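Section 4 - Filling and first start

Read section 3 first if the cabinet isnt level yet. Plustow cabinets over 900 mm wide need the center foot down as well as the corner ones.

You need: tap water at room temp, the bottle of Vavgate conditioner from the box, a towel, the gray hose with the screw end. Scissors if the bag of gravel is still sealed. Leave everything unplugged until step 9.

1. Rinse the gravel in cold water until it runs clear. No soap. Ever.

2. Pour gravel in, slope it toward the back. Two fingers deep at the front, three at the back.

3. Put a saucer on the gravel. Pour onto the saucer, slowly. Stops the gravel from digging out into craters.

4. Fill to halfway. Stop. Check the bottom seam all the way round with a dry paper towel. Wet towel = drain it, call us, don't go on.

5. Add conditioner. 2 capfuls at this stage, 2 more when full.

CAUTION - never move the tank with water in it. Not even a little water. Empty it to the gravel, then lift with another person.

6. Screw the gray hose onto the filter inlet, hand tight. Pliers crack the collar and the warranty does not cover that.

7. Hang the filter on the back rim. The Tarska filter sits left of the heater, the older Pimentel one sits right. Wrong side and the lid will not close.

8. Fill to the black line. Wait 20 minutes for the heater glass to come up to water temperature.

Note - plants and decorations can go in at the halfway point or now. Halfway is easier on your sleeves.

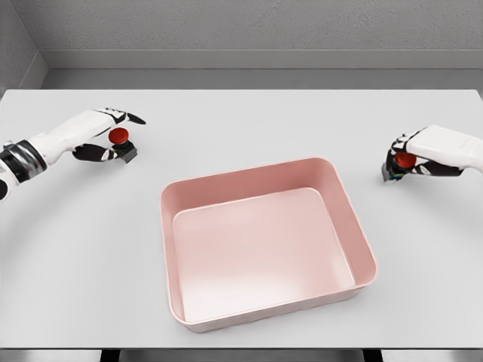 Can I put fish in the same day?
Wait until the ammonia and nitrite tests both read zero and stay there, which for a new tank usually takes several weeks.

9. Dry your hands. Make a drip loop in each cord - the cord should hang lower than the outlet before it comes up to it. Plug in filter first, heater second, light last.

10. Filter will rattle to start with, thats air. Tip it gently side to side. If it still rattles after an hour see section 7.

11. Set the heater dial to 76. The dial is only a rough guide so check against the thermometer the next morning and nudge it. Small turns, then leave it alone a few hours.

CAUTION - unplug the heater before any water change. Glass that runs dry gets very hot and can break when cold water hits it.

Cloudy water in the first days is normal. Don't change the whole tank over it, don't add anything for it. Milky white usualy clears by itself. Green means too much light, cut the timer back to six hours.

Testing: every other day while the tank is cycling. Write the numbers on the card in the back of this guide, same time of day if you can. Pick a fixed day for water changes once fish are in, Sunday works for most people. A quarter of the water, siphon from the gravel, conditioner in the new water before it goes in.

Spare collars and hoses - order part 1675. Comes as a set. April and later cabinets use the same part.

Questions on this section go to Kenji Nakamura at the service desk. Have the serial number handy, its on the inside of the left door. Section 5 covers the light timer.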